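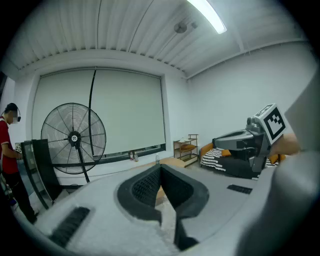

洋葱皮、核桃壳和一条河的水:羊毛植物染色的水质影响
课程项目报告
提交日期:2023年9月30日

一、为什么做这个题目

起因是一条围巾。组里有同学上学期在Hustside社区菜园帮忙,收洋葱的时候顺手带回一大袋干皮,在宿舍公共厨房里煮了一锅,把一条白羊毛围巾丢进去,出来是非常漂亮的橙黄色!后来她放假回家,用同一袋洋葱皮、同样的做法又染了一条,颜色却偏褐,发闷,两条围巾放在一起完全不像亲姐妹。她回来以后把两条都拿给大家看,我们围着讨论了一个晚上,有人说是锅的问题,有人说是皮放久了,有人说是水。

我们最感兴趣的是水。植物染的书里几乎每一本都会提一句“请使用软水”,有的书说雨水最好,有的书又说某些染料反而喜欢硬水,可是很少有书把同一种染料在不同的水里染出来的样子并排放给你看。于是我们决定自己做一套色卡,顺便把媒染剂也放进来比较。

报告里的数据都来自我们自己的染缸。我们学的不是纺织专业,有些地方做得不够规范,后面会写清楚。

二、一点背景

羊毛是蛋白质纤维,和棉、麻这类纤维素纤维脾气很不一样。羊毛分子里有很多能和金属离子结合的位置,所以用明矾做媒染的时候,铝离子可以先“坐”到纤维上,再去抓住染料分子。这也是为什么同样一锅洋葱皮,羊毛出来浓艳,棉布出来往往淡得多。

洋葱皮里起主要作用的是槲皮素一类的黄酮。黄酮和铝配位以后发黄到橙,和铁配位以后往橄榄绿、暗褐的方向走。黄皮洋葱和紫皮洋葱颜色也不同,紫皮里还有花青素,刚下锅时汤色特别好看,可惜花青素对酸碱和温度都很敏感,最后留在毛线上的未必是你在锅里看到的那个颜色。为了少一个变量,我们只用了黄皮。

核桃青皮是另一类。它含有胡桃醌,不加媒染剂也能上色,直接给出棕色,而且相当牢。它还含有不少单宁。单宁碰到铁会变成灰黑色,古人做墨水也是靠这个反应,读到这里我们都很兴奋,立刻决定把铁媒染加进核桃组!

茜草根是我们后来加进来的。茜素和铝、钙一起能形成稳定的红色络合物,所以茜草是少数公认喜欢硬水的染料,正好拿来和洋葱皮对照。如果水的硬度真的影响颜色,茜草应该是最容易看出来的那一个。

这里说的硬度,指的是水里钙、镁离子的多少。水壶里结水垢,就是硬水加热以后碳酸钙析出来。硬水一般也偏碱,所以“硬度”和“酸碱度”在真实的水里常常捆在一起,很难拆开,这一点在讨论部分还会再说。

三、材料

毛线。全部使用Ondavar的本白精纺羊毛线,未漂白,在Akine毛线铺买的同一缸号。店里的人听说我们要拿来做实验,特地翻库存帮我们凑齐了同一批,非常感谢!未漂白的毛线本身带一点奶油色,这对浅色结果有影响,我们在每一组里都留了一份没有染过的对照。

染料。干的黄洋葱皮,来自Hustside菜园的收成和食堂后厨;核桃青皮,夏末捡的,切碎后冷冻保存;茜草根,买的干品碎块。整个项目用掉的植物材料合计3920克,大头是核桃青皮,因为它含水多,压秤。

媒染剂。明矾(十二水合硫酸铝钾)和硫酸亚铁。配方参考Nyitrai染色手册里的羊毛部分,那是一本很薄的小册子,图书馆有,书脊已经快散了,但写得非常实在,推荐所有想入门的同学借来看。

水。共3种:
雨水,用干净塑料桶在宿舍楼后面接的,静置后用咖啡滤纸过滤;
自来水,学校厨房水龙头直接接取;
河水,取自菜园旁边的河段,同样静置和过滤。

硬度用水族箱用的滴定试剂盒测,酸碱度用试纸测。结果和我们猜的一样,雨水最软、略偏酸,自来水居中,河水最硬、偏碱。试剂盒的精度有限,所以下文只写“软”“中”“硬”,不给具体数值。

其他。不锈钢锅(不能用铝锅和铁锅,锅本身会变成媒染剂)、厨房秤、温度计、木勺、纱布袋、中性羊毛洗涤剂、橡胶手套。所有锅和勺子都专门用于染色,贴了标签,没有再放回厨房。

四、步骤

1. 绕线与清洗

毛线先绕成小绞,用棉线松松地打八字结,打紧了会留下白印,第一批就吃过这个亏。每绞标记用的是剪了不同缺口的无纺布条,写字的标签下过锅以后字全没了。

清洗很关键。毛线上残留的油脂会挡住媒染剂,染出来一块深一块浅。我们用温水加少量羊毛洗涤剂浸泡,轻轻按压,不搓不拧,再用同样温度的水漂清。羊毛毡化最怕的是温度突变加摩擦,水可以热,但要慢慢热、慢慢凉。

2. 媒染

明矾按干毛线重量的百分之十二称取,先用一小杯热水化开,再倒进大锅。湿毛线放进去以后小火升温,到将沸未沸的状态保持一个小时,关火,留在锅里过夜。第二天取出,轻轻挤水,不必漂洗得很彻底。

铁媒染我们选择后媒染,也就是先染好色再放进很淡的硫酸亚铁溶液里,看着颜色变暗,到位就捞出来。铁用多了羊毛会发脆、手感变糙,Nyitrai手册里反复提醒这一点,用量宁可少。这一步真的非常有意思,亮黄色的毛线放进去,眼看着一点一点变成橄榄绿,像在看延时摄影!

媒染用的水和后面染色用的水保持一致。雨水组从头到尾都是雨水,漂洗也用雨水,因此雨水消耗很大,有一阵子全组每天都在看天气预报。

3. 煮染液

洋葱皮最省事。加水没过,小火煮一个小时,滤掉皮,汤色是深深的琥珀色。每份染液用200克干皮,体积看着吓人,一下水就塌下去了。

核桃青皮解冻后先泡一夜,再煮。手套一定要戴好,沾到手上的棕色要等皮肤自己换掉才会消失,组里有人拿这个当了两个星期的纪念。煮的时候窗户全开,味道很冲。

茜草最讲究温度。温度太高,根里的黄色和棕色成分会一起出来,红色就脏了。我们把茜草装进纱布袋,从冷水开始慢慢升温,停在手伸进去觉得很烫、但水面还没有冒小泡的程度,守在旁边看温度计。这一步需要耐心,适合带一本小说。

4. 染色

湿毛线放进降到温热的染液,再慢慢升温。洋葱皮和核桃保持在微微冒泡以下,一个小时;茜草按前面的低温,时间加倍。每隔一会儿用木勺轻轻翻一次,让每绞都有机会待在锅底和锅边。关火后在锅里自然冷却。

冷却后捞出,阴凉处晾一天再漂洗。很多人习惯捞出来马上洗,我们试过一绞,掉色明显比先晾再洗的多,后面就统一改成先晾。

5. 记录颜色

干透以后,毛线绕在白卡纸上,放在朝北的窗边,阴天中午拍照,旁边放灰卡校正。除此之外由组员分别凭眼睛排深浅、写描述,写的时候互相不看,写完再对。眼睛判断当然主观,可是大家写出来的词重合度很高,读的时候特别有趣。

6. 牢度

耐光:卡纸一半用铝箔包住,贴在南向窗户里面放整整一个月,到时间揭开比较。
耐洗:毛线和一小块白棉布缝在一起,用中性洗涤剂洗,看毛线褪了多少,棉布沾了多少。

五、结果

洋葱皮

明矾加雨水:明亮的橙黄,干净,组员用的词有“橘子糖”“蛋黄”“很开心的颜色”。
明矾加自来水:橙黄,稍深,稍偏棕。
明矾加河水:铜色到黄褐,明显更沉,和那条“闷”的围巾非常接近。
铁后媒染:三种水都走向橄榄绿和苔藓色,水之间的差别变小了,雨水组略微清一点。

看到河水组出锅的时候,大家几乎同时喊了出来,那个褐色和围巾放在一起实在太像了。后来打听到那位同学家里的自来水水垢很重,和我们的结果方向一致。当然,她家的水我们没有测过,所以只能说有可能。

核桃青皮

不加媒染剂,三种水染出的都是温暖的中棕色,差别非常小,打乱以后组员经常排错。
明矾:棕色更金一点。
铁后媒染:深灰棕,接近黑咖啡,最深的一绞来自河水组。

核桃是整个项目里最省心的染料,水不挑,媒染剂可有可无,颜色还很匀。想第一次试植物染的同学,从核桃开始不会失望(手套!)。

茜草

明矾加雨水:偏橙的珊瑚红,可爱,但是和想象中的“茜草红”有距离。
明矾加自来水:砖红。
明矾加河水:最接近正红,深,饱满,是整套色卡里大家最喜欢的一绞。

这和资料上说的茜草喜欢钙完全对得上。我们又追加了一份,在雨水里加一点点食品级碳酸钙,颜色从珊瑚往红的方向明显移动,虽然没有河水组那么深,但趋势很清楚。

牢度

耐光方面,洋葱皮加明矾褪得最明显,曝光的一半变成了浅驼色,揭开铝箔的时候有点心疼。铁后媒染的洋葱皮好很多。核桃和茜草几乎看不出分界线。

耐洗方面,全部样品都比预想的好。核桃加铁在白棉布上留下一点灰印,估计是铁和单宁形成的颗粒没有完全漂掉,多漂洗几遍应该能改善。洋葱皮褪色很轻。茜草第一次洗有浮色,第二次就干净了。

六、讨论

第一个问题:让洋葱皮变褐的到底是钙,还是碱?

黄酮类对酸碱度敏感,碱性条件下会往深、往棕走,还更容易被氧化。河水又硬又偏碱,两个因素同时存在。我们补做了一次小试验:在雨水里加少量小苏打,让它偏碱但不增加钙,结果洋葱皮的颜色明显变深变棕,和河水组接近;另取一份河水,加白醋调到和雨水差不多的酸碱度,颜色又亮回来一大截。由此看,对洋葱皮而言,酸碱度可能比硬度本身更重要。白醋和小苏打只各做了一次,还需要重复。

第二个问题:河水里会不会有铁?

很有可能有一点。铁会让所有颜色变暗,核桃加铁在河水组里最深,也可以用这个解释。可是茜草在河水里反而最鲜亮,如果铁很多,茜草应该偏紫、偏暗才对,所以即使有铁,量大概也不大。我们手上没有测铁的试剂,这是个遗憾。

第三个问题:书上“请使用软水”这句话对不对?

对洋葱皮来说,想要亮橙色,对。对茜草来说,软水反而吃亏。对核桃来说,不必操心。我们觉得更有用的写法是把水当成配方里的一种材料,和明矾一样写出来。以前的染坊都开在固定的河边,换一条河,老师傅的配方恐怕也得跟着调,想到这一点的时候觉得特别浪漫。

七、不足和出过的岔子

每个组合只重复了2次,有些浅色之间的差别可能只是绕线松紧或者翻动不匀造成的。

河水是分几天取的,中间下过一场大雨,后来那桶看起来浑一些,硬度也低了一档。应该一次取够再混匀。

第一批明矾组有一锅忘了关火,水滚了起来,毛线毡成了一条硬邦邦的小棍。颜色很好,手感像擦锅的,没有计入结果,现在是某位组员的书签。

茜草只买了一个批次,不同产地的根差别可能很大。

牢度试验没有用标准蓝色羊毛布做参照,因此只能在我们自己的样品之间比高低,不能和别人的等级换算。

颜色记录靠照片和眼睛。学校有测色仪,但要提前预约,我们知道得太晚,10月份的时段才有空位。如果后续能借到,会把整套色卡重新测一遍,补一张数值表。

八、安全和废液

明矾和硫酸亚铁在这个用量下不算危险,但粉末不要吸进去,称量时戴口罩。硫酸亚铁要放在小孩和宠物够不到的地方。染色器具和食器彻底分开。

明矾媒染液可以重复使用,每次补一部分新料。用尽的染液放凉、加水稀释后倒进下水道,没有倒进河里,也没有浇菜园。核桃皮的残渣含胡桃醌,会抑制番茄等植物生长,所以没有放进Hustside的堆肥箱,单独装袋扔掉了。洋葱皮残渣进了堆肥。

九、想自己试试的话

不用买一大堆东西。一口旧的不锈钢锅、一袋洋葱皮、一小包明矾、一绞没染过的羊毛线就可以开始。洋葱皮平时攒在纸袋里,别用塑料袋,闷着会发霉。去菜市场问摊主要,多半会很高兴地送你一大包!

先染一小段,再染整团。家里水垢重又想要亮黄色,可以接雨水,也可以往锅里加一小勺白醋试试。每次都写下用的是什么水,写在哪里都行,贴在线团上最好。

还有就是别急着洗。晾一天再漂洗,颜色留得住,等的时候可以先绕下一绞。

十、接下来

有几件事我们很想继续做。一是把测铁的试剂补上,弄清楚河水里到底有什么。二是试紫皮洋葱,看花青素那部分能不能用酸稳住一点。三是棉布,纤维素纤维需要先用单宁打底,等于又打开一个新的变量,想想就很期待。

色卡做了一式两份,一份随报告提交,另一份放在Akine毛线铺的柜台上给客人翻看,背面写了每绞的水、媒染剂和染料。剩下的毛线正在织成一条拼色围巾,从雨水洋葱皮的橙黄一路过渡到河水茜草的红,目前织到核桃棕。

参考资料

Nyitrai染色手册,羊毛部分,图书馆藏。
课程讲义:天然色素与金属配位。
水质滴定试剂盒说明书。
小组染色日志,附录一。

附录一说明:日志为手写扫描件,部分页面有茜草渍,不影响辨认。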